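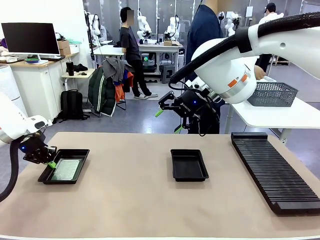 Trays and rack: new bench layout at Cledside

Quick one from me before the newsletter goes out, sorry for the rush. The sorting bench has been set up fresh and a few of you have already asked where everything went. So, notes.

The old way was stacks. Boards on boards on a bit of foam, and whoever needed the bottom one lifted the lot. We had scratched corners, we had the Zamandale batch mixed up with the Tipoki batch for most of October, and I still find labels stuck to the underside of things. No more stacks please. One layer in a tray, everything else in a slot.

What's on the bench now: two shallow black trays and the long black slotted rack. All of it can move if you need the room, but put it back the same way round when you're finished. Trays to the left, rack to the right. Parvaneh Nazari tried it the other way for a while and kept reaching across herself, so we've settled on this. Left-handers, come and see me and we'll work something out. 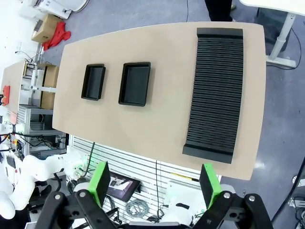 How we're using it

Left tray is for incoming. Stuff that hasn't been looked at. Lay it flat, don't lean it on the rim, the rims are low and things slide out when someone bumps the table.

Middle tray is for anything you're unsure about. Wrong label, no label, a chip out of the edge, looks like the wrong batch. Write a slip and leave it in the tray with the board. It should be empty most of the time and it should definately be empty when you go home.

Rack is for checked boards only. One per slot. Start at the far end and work towards you, so the next person can see at a glance where you got to. If a board doesn't want to go in, take it out and try again square on - forcing it is how we lost the corner off the last one. Leave a slot free between batches.

Edges, not faces. Clean hands or gloves, your choice, but no hand cream. Giorgia Valentini has a box of the thin gloves in her drawer and says help yourselves, just tell her when it's getting low.

Things not to put on the bench

Coffee. Keys. Phones. Lunch. The tape gun, which has a hook of its own and was put there for a reason. Also no cardboard, it sheds fluff and the fluff gets down between the ridges and then somebody (me) is in there with a paintbrush.

Speaking of which, brushing out the rack. Soft dry brush, along the slots, then a wipe over the top. Trays can be wiped with a damp cloth but dry them before anything goes back in. Please don't use the lemon spray, it leaves a film and the next batch picks it up.

Numbers

Tremum have asked for the next lot in bundles of 100, with the batch slip at the front of each bundle and not in the middle. There's around 200 boards waiting on the shelf already, so that's two bundles more or less, and I'd like those done first. Batch 2164 is on hold. If you come across one from 2164, middle tray, slip, leave it alone. Don't rack it even if it looks fine.

Spare trays

We have nine spare trays in the cupboard, same shallow kind. Take one if you need it, bring it back. I'd rather not order more when half of them are probaly sitting under desks with pens in.

Questions to me or Parvaneh. Labels for the trays are coming, I keep forgetting to print them. If you've got a favourite colour for the unsure tray, say so soon or it'll be yellow.

May 28, 2023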